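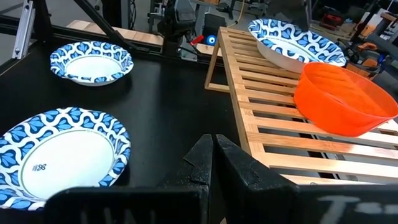

Looking for opinions on rim stiffness in disposable paper bowls, specifically for hot soup with a ladle pour. We feed 58 people at the club supper in November and I am choosing stock now. The current candidate is the patterned one, white inside with a blue-and-white leaf or petal print on the rim; there are two of them on the black table, next to the slatted wood rack. Empty, they are fine. Filled to 12 ounces and lifted one-handed by the rim, the wall folds inward at the thumb. Lifted with two hands there is no problem. Is this a known limit of paper at this size, or should I be looking at a heavier grade?

tablewright
Posted Saturday, June 29, 2019

---

prirkberg_supply
Known limit. The rim carries almost all of the load in a one-handed lift, and a wide bowl gives it a long span to carry it over. Three things to check before you spend more money:

Board weight. Ask the seller for the figure in gsm. If they can't give one, assume it is light.
Rim form. A tight rolled rim is much stiffer than a pressed flange.
Fill height. Stop a finger's width below the rim and the side load drops.

---

Ernetti
I disagree on the fill height. I have run soup lines for years and the fold happens at the same point whether the bowl is full or two thirds full, if the soup has been in it long enough. Heat softens the wall. What matters is time between ladle and table. Ours walked 12 yards to their seats and we had no spills. When we moved the line into the hallway and people had to queue for bread after the soup, we had several.

---

prirkberg_supply
Both are true. Weight sets the load, heat and moisture lower the stiffness. I would still not fill to the rim.

---

tablewright
Board weight is not on the sleeve. I have written to the seller. The rim is rolled on the outside but not tightly, I can get a fingernail under it.

Ernetti, the bread is currently after the soup. I can move it.

---

yang_k
Does the print matter? I was told once that printed rims are weaker where the ink is.

---

Ernetti
No. Ink adds nothing and takes nothing away that you could measure at home. What can matter is the coating, and that is a separate layer. Run a bead of hot water around the inside and leave it. If the inside goes dull or the wall feels soft after a few minutes, the coating is poor.

---

Armelle Bouvier
Put a flat plate under each bowl and the whole question goes away. A small paper plate is cheap, catches drips, and holds the roll.

---

prirkberg_supply
It doubles the trash and takes more table space. For 58 it is workable. For a larger crowd I would buy the better bowl.

---

Armelle Bouvier
It does not double it if you were going to hand out a bread plate anyway.

---

tablewright
We were. That is a fair point.

Ran the water test this morning. Boiling water, 12 ounces, left standing on the table. At 3 minutes the wall was firm. At 12 minutes it flexed under light thumb pressure just below the rim, but there was no leak and the base was dry underneath. One-handed lift at 12 minutes failed on the first bowl. I caught it over the sink. Second bowl held, but I would not give it to a child.

---

Ernetti
Consistent with what I said. Twelve minutes is a long time to stand holding soup. Move the bread.

---

yang_k
Did you try two bowls nested? We do that for chili at Tirnham. The outer one stays cool and you get twice the wall.

---

tablewright
Nested pair, same fill, same 12 minutes: one-handed lift held, outer wall warm but comfortable. Cost per serving is higher than bowl plus plate, and the nested pair sits slightly proud, so it rocks a little if you push down on one side.

Current plan is single bowls on a bread plate, bread before soup, ladle marked for a lower fill. I will keep spare sleeves for anyone who wants to nest. Still waiting on the gsm figure and will post it when the seller answers.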